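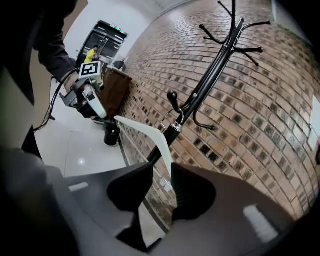 Coat stand keeps leaning over once everyone's hung their things up — what can I do?

Posted by Fernanda Cunha
January 2026

Hello all! First post, so be gentle. We've got one of those black metal coat stands, the sort with a thin pole up the middle and a burst of curved hooks at the top, plus a few more lower down. I love it. It was the first thing I bought when we moved to Grurkton and it looks brilliant against the brick in our hallway, much better than the row of nails the last people left us.

The trouble is that it leans. Empty, it's fine. Put two winter coats on it and you can see it start to go, and when my brother's lot come over for Sunday lunch the whole thing ends up resting on the wall. The pole comes in sections that screw together and I've done them all up as tight as I can by hand. I can't drill into the brick (we rent, and the agreement is very firm on this).

The other thing is that I'd like to hang some stuff on plastic hangers, mainly my work jackets, which get a horrible bump at the back of the neck from the hooks. Is that a daft idea on a stand like this? The hangers seem to swing about and slide into each other. Any tips very welcome, I'm quite willing to take it to bits and start again!

Custódio Magalhães

Oh, I have been through all of this, and the good news is it's very fixable! I've had two of these stands, and the second has stayed upright for 7 years with three teenagers using it.

Start by taking everything off and laying the stand down on a rug. Undo every joint, the lot, and wipe the threads with a dry cloth. Mine were full of black flakes of paint, so the sections felt tight long before they were properly home. Screw them back together one at a time, from the bottom up, and look down the length of the pole after each one. If one section goes in crooked, back it out and try again. You can feel it when it catches right, it turns smoothly with hardly any effort and then stops dead. Where a joint still works loose after that, a couple of turns of plumber's tape round the thread will hold it, and it comes off again if you ever need to pack the stand flat.

Then the base. You don't say what kind you've got. If it's legs, check each one touches the floor, and stick a felt pad under any that doesn't. If it's a round plate, see whether the big bolt underneath has come loose — that was the real culprit on my first stand, and I'd spent a whole winter blaming the pole.

After that it's all in how you load it. Heavy coats go on the lower hooks, close in, and on opposite sides from each other. Scarves, hats and brollies can go up top. Most people do it the other way round, me included, because the top hooks are the ones at hand height and they look so inviting. Once I swapped them over the leaning stopped almost completely, and I went round the house telling everyone. They were less thrilled than I was.

For extra weight, I filled an old pillowcase with sand, tied it off and tucked it over the feet with a basket on top. You'd never know it was there, and the basket takes gloves.

On hangers, yes, do it! Two or three is plenty though. Give each one its own hook with a gap on both sides, and turn the hanger so the jacket faces outwards. If it swings, wind a thick rubber band round the hook where the hanger sits. Costs nothing and it works a treat on smooth metal.

Damir Đorđević

buy a heavier one

Lourenço Correia

Custódio has covered the stand beautifully so I'll stick to the jackets, which is my favourite subject in the world.

The bump at the neck comes from hanging by the fabric. Have a look inside the collar, as there's very often a little loop sewn in there. If there isn't one, you can add it in five minutes with a bit of ribbon or bias tape, about 7 cm long, stitched down firmly at both ends. I've done it to every jacket in the house and I still get a small thrill each time I hang one up.

If you do go with plastic hangers, pick ones with a decent curve to the arm and wide ends. The skinny ones from the dry cleaner leave points in the shoulders. For the bumps you've already got, hang the jacket in the bathroom while you have a hot shower and smooth the cloth down with your palm afterwards. Wool comes back wonderfully. Polyester takes a bit more coaxing.

One small thing about the brick: it's rough, and a sleeve rubbing against it will go bobbly. Pull the stand out a hand's width from the wall and you'll save your cuffs. It also means you'll spot straight away if it starts leaning again.

Fernanda Cunha

Thank you both so much! (And Damir, noted.) I took it all apart this evening and one of the middle joints had a great curl of paint stuck in the thread. It's back up now and so much straighter, even with my big coat on a low hook. Sand and ribbon are on the shopping list. I'll need to measure up for the basket, the hall's a bit tight by the front door.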